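**Sestow Scene Pack for Two-Arm Manipulation**
Simulation environments and evaluation tools from Londmont

Sestow is a set of simulated indoor rooms for training and testing two-arm robot policies. It was built to answer one research question: how much of a policy's success depends on the camera sitting exactly where it sat during training? The pack includes the rooms, the camera perturbation tool, the scoring scripts and the baseline policies from our study, so you can repeat our runs or put your own policy through the same test.

Last updated June 8, 2019

## What you get

- 40 room layouts with doors, walls, floors and counters, each with its own surface finishes
- A set of small tabletop objects with collision shapes and mass values
- A two-arm robot model with parallel grippers and a body-mounted camera
- The Didstead camera tool, which shifts and rolls the view between episodes
- Scoring scripts and log viewer
- Baseline policy weights and the training configuration files

Rooms load one at a time. Object sets can be swapped between rooms without rebuilding the scene, but counter heights are fixed per layout.

## The method

Most simulated manipulation sets place the camera at one fixed pose. A policy trained that way can learn where the target tends to fall in the image and do well without learning much about where it is relative to the gripper. We wanted to measure that.

In Sestow each episode draws a new camera pose before the first step. The camera stays attached to the robot body, so the robot's own shell and arms remain in view and can hide part of the workspace. Roll is drawn separately from position. The pose is held for the whole episode, and the policy is not told what it is.

The task is the same in every room. One small object rests on a surface within reach, and the policy must grasp it with either arm and lift it clear. An episode counts as a success if the object is still held at the last step. Knocking the object off the surface ends the episode.

We trained two policies on the same demonstrations. The first saw only the fixed camera. The second saw the fixed camera for part of the data and perturbed views for the rest. Network size and training length were the same for both.

## Results

With the fixed camera, the two policies were close, and we would not choose between them on that test alone. With perturbed views, the fixed-camera policy completed about 40 percent of its episodes and the mixed-view policy completed 60 percent. The test rooms were held out from training.

Roll hurt the fixed-camera policy more than position shift did. A common failure was a straight approach to the wrong side of the object, with the gripper closing on nothing. The mixed-view policy failed more often when its own arm blocked the object late in the approach. Adding more perturbed views did not fix this. We think it needs either a second camera or some memory of earlier steps, and the pack does not include a baseline with either one.

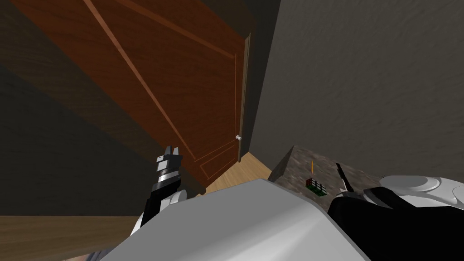 *Rolled body-camera view in a Sestow room. The small object is on the counter between the two grippers.*

Surface finish had a smaller effect than we expected. Swapping wall and floor textures changed scores by less than the spread between repeated runs. Speckled counters were the exception, where small dark objects were grasped less often by both policies. These runs are tagged separately in the logs.

## Requirements

- 64-bit Linux
- A graphics card supported by the Aigner renderer, version 2 or later
- Python 3.6 or 3.7

The scoring scripts run without a graphics card if the episodes have already been recorded.

## Known limits

- Doors have collision shapes but do not open. Hinged doors are planned for the December release.
- Contact with thin objects can be unstable at large time steps. Keep the default step for any result you plan to compare with ours.
- All results on this page are from simulation. We have not tested these policies on hardware.
- Lighting is fixed in 7 of the rooms. The layout file lists which ones.

## License and access

The pack is free for academic use. Commercial users need a site license, which covers all machines at one address and includes updates for the current major version. Request either through the Londmont downloads page. Please give the pack version in any published result, as object masses changed between the first release and this one.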